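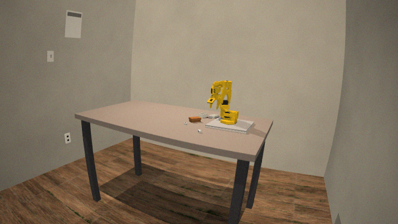 Wood Floor Refinishing: Frequently Asked Questions

These answers apply to residential refinishing work carried out by Kofler Floors in the Trevley and Rillosley service areas. Terms for commercial floors, sports floors and outdoor decking are set out in separate documents. If an answer below conflicts with your written quote, the quote governs.

Before you book

Which floors can be refinished?
Solid wood planks and strips can be refinished if enough wood remains above the tongue. Engineered planks can be refinished if the wear layer is thick enough to sand. Laminate, vinyl plank and printed cork cannot be sanded, and we do not accept them.

How do I find out how much wood is left?
Remove a floor vent or a threshold strip and look at the edge of the plank. Measure from the walking surface down to the top of the tongue. If you have no vent or threshold, our estimator will drill a small test hole inside a closet and plug it afterward. There is no charge for the test.

My planks have nail heads showing. Is that a problem?
It depends on the type of nail. Face nails were used on purpose in many older floors and can be set deeper before sanding. If the nails showing are the ones driven through the tongue, the floor has been sanded to the end of its life. It can be cleaned and recoated but not sanded again.

What is the difference between a recoat and a full refinish?
A recoat lightly abrades the existing finish and adds one new coat. It does not remove dents, stains or scratches that reach the wood. A full refinish sands to bare wood and builds up a new finish from nothing. A recoat cannot change the color of a floor.

Can a waxed floor be recoated?
No. New finish will not bond to wax, and no chemical stripper removes wax from the joints between planks reliably enough for us to warrant the result. Waxed floors require a full refinish. To check, put a drop of mineral spirits on a white cloth and rub a spot near the wall. A yellow or brown smear indicates wax. Many spray polishes sold for wood floors leave a similar residue, so tell the estimator about any product used in the past few years.

Is there a minimum job size?
Yes. The minimum charge covers 100 square feet. Smaller rooms are accepted but billed at the minimum. Stairs are priced per tread and do not count toward the minimum.

Preparing the room

What has to be moved out?
Everything that touches the floor, including tables, rugs, floor lamps and anything stored on closet floors. Curtains that hang to within a hand's width of the floor should be taken down or pinned up. Wall pictures may stay.

Do you move furniture?
We move ordinary furniture for a fee if it is listed on the quote. We do not move pianos, aquariums, safes, gas appliances or pool tables. If one of these is still in the room when the crew arrives, the visit is rescheduled and the call-out fee applies.

Should the baseboards come off?
Baseboards stay in place on most jobs. Shoe molding (the small strip at the foot of the baseboard) should be removed if it was installed on top of the floor. Expect light scuffing on baseboards from the edger. Touch-up paint is not included. If you are painting the room as well, do the walls and ceiling first and leave the last coat on the baseboards until the floor is finished.

What conditions does the room need?
Heating or cooling should be running at its normal setting for several days before work begins and should stay on throughout. Relative humidity must be within the range printed on your quote. The crew takes readings on arrival with a pin meter, and work does not start on planks that read too wet.

What power supply is needed?
The large sander runs on a 240-volt circuit. Most homes have a suitable outlet behind the range or dryer. If yours does not, tell us when booking and we will bring a generator. The generator stands outside and its cable passes through a door or window, which cannot be fully closed while the machine is running.

Sanding

How many passes are made?
Normally three, using progressively finer abrasive, followed by a screening pass. Floors with old paint or heavy cupping may need an additional coarse pass, and this is priced on the quote as an option.

How much dust should I expect?
The machines are connected to a vacuum unit that captures most of the dust at the source. Some fine dust will still settle on ledges and door frames. Cover smoke detectors before work starts and uncover them the same evening. Turn off forced-air systems during sanding and place a new filter afterward.

Will pet stains come out?
Light gray marks usually sand out. Black stains are a reaction between the wood and the urine, and they often run through the full thickness of the plank. The options are to replace the affected planks, apply a dark stain to the entire floor, or leave them. Bleaching is available on request but is excluded from the warranty.

Do you fill the gaps between planks?
Gaps narrower than a nickel are filled with a resin and sanding dust mix. Wider gaps open and close with the seasons, and hard filler in them will crack and work loose. For wide gaps we can fit wood slivers, priced by the linear foot.

My floor may be covered with old adhesive. Can you sand it?
Black adhesive and some older sheet flooring may contain asbestos. We do not sand either until a laboratory report has been supplied. The homeowner arranges and pays for the test. Paint of uncertain age is handled in the same manner with respect to lead.

Finish and color

Which finishes are offered?
Waterborne polyurethane, oil-modified polyurethane and hardwax oil. Waterborne finish is the clearest and dries fastest. Oil-modified finish has an amber tone that deepens with age. Hardwax oil leaves a low-sheen surface that can be spot repaired, but it needs more frequent maintenance.

Can I see the color before it is applied?
Yes. After sanding, the crew applies up to four sample patches to your own floor. Printed charts and showroom boards are useful only for narrowing the choice. Please look at the patches in daylight and again in the evening. A signed color approval is required before staining begins, and changes after signature are billed as a second refinish.

Why do new planks look different from the old ones?
Wood changes color with exposure to light. Cherry and walnut change the most. New planks set into an old floor will move closer to the surrounding color over time, but an exact match is not guaranteed. The same applies to areas that were under rugs.

What does the number in the product name mean?
Kofler Sealer 300 is a base coat. Kofler Topcoat 600 is a two-part finish for kitchens and entryways. The numbers are catalog numbers and do not indicate strength, coverage or gloss.

After the work

When can I walk on the floor?
For waterborne finish, in socks after 24 hours. Oil-modified finish and hardwax oil take longer, and the crew leaves a card with the times for your product. Keep pets off for the same period.

When can furniture and rugs go back?
Furniture goes back once the date on the card has passed. Fit clean felt pads to all legs and lift each piece into position. Do not drag or roll anything. Rugs go back last, after the finish has fully cured. Avoid rubber-backed mats permanently, as they can discolor the finish.

How should the floor be cleaned?
Vacuum with a brush head or use a dry microfiber mop. For marks, use a damp cloth and a neutral cleaner. Do not use steam mops, vinegar, oil soap or ammonia.

I can see small bubbles or specks in the finish. Is this a defect?
The finish is inspected from standing height in normal room light. Specks visible only from a kneeling position or under a raking lamp are within tolerance. Anything visible while standing should be reported within the period stated on your quote.

Scheduling and contact

Do you work on weekends?
Sanding is not scheduled on weekends. Final coats may be applied on Saturday by agreement.

What happens if I need to cancel?
The deposit is refundable until the abrasive and finish for your job have been ordered. After that point it can be moved to a new date once. Bookings in March tend to fill early.

Who handles warranty claims?
Write to Hermine Nägeli at the Rillosley office. Include the job number, the room, and the date you first noticed the problem. Claims for jobs completed under the former Plitport Flooring name are handled at the same address, under the terms printed on the original invoice.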